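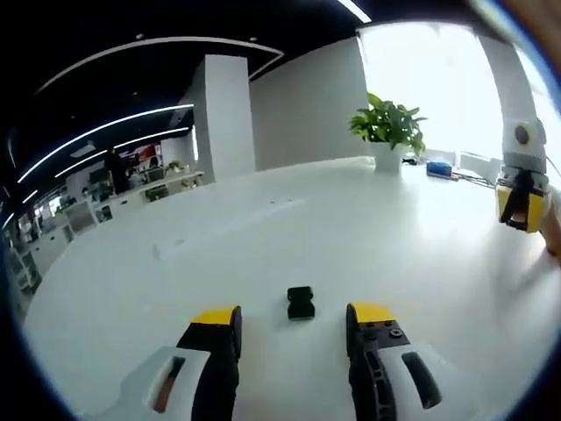 Two hand-held grippers at a white table, seen from the left-hand unit.

Moltent Sync
Recording and alignment software for paired hand-held grippers

Moltent Sync takes the video and motion data from two hand-held grippers and puts them on one clock. It is made by Pekodero for teams who collect two-handed demonstrations and want episodes they can train on without writing their own alignment scripts.

What it does

Each gripper records to its own storage. When you import a session, Sync matches the two streams, works out the path of each tool and estimates how far the jaws are open from the position of the fingers in the wide-angle view. Both paths are written in one shared frame, with the table as the ground plane.

Glossy tabletops and bright windows are a common cause of lost tracking. The tracker has a reflection mask for these rooms. Draw it once per table and save it with the site profile. Stretches where tracking is still weak are marked in amber on the timeline, and you can trim or drop them before export.

Planning check

The Stergiou add-on replays an episode against your arm model and reports any part the arm could not follow, such as a joint limit or a collision between the two tools. It runs offline and needs no arm connected.

Specification

Streams per session: up to 4
Pose output: 6 degrees of freedom per gripper
Longest single episode: 12 minutes
Installer size: 619 MB
Operating system: 64-bit Linux
Export: Wosell episode format, CSV, MP4
Command line: included

Licensing

One licence covers one workstation. The Stergiou add-on is sold separately and uses the same licence key. Updates are free until the July after purchase, and the version you have keeps working after that.

In the download

Installer, command line tools, sample session, printable calibration board, user guide (PDF)

Grippers and mounts are not included. Check the supported hardware list before ordering.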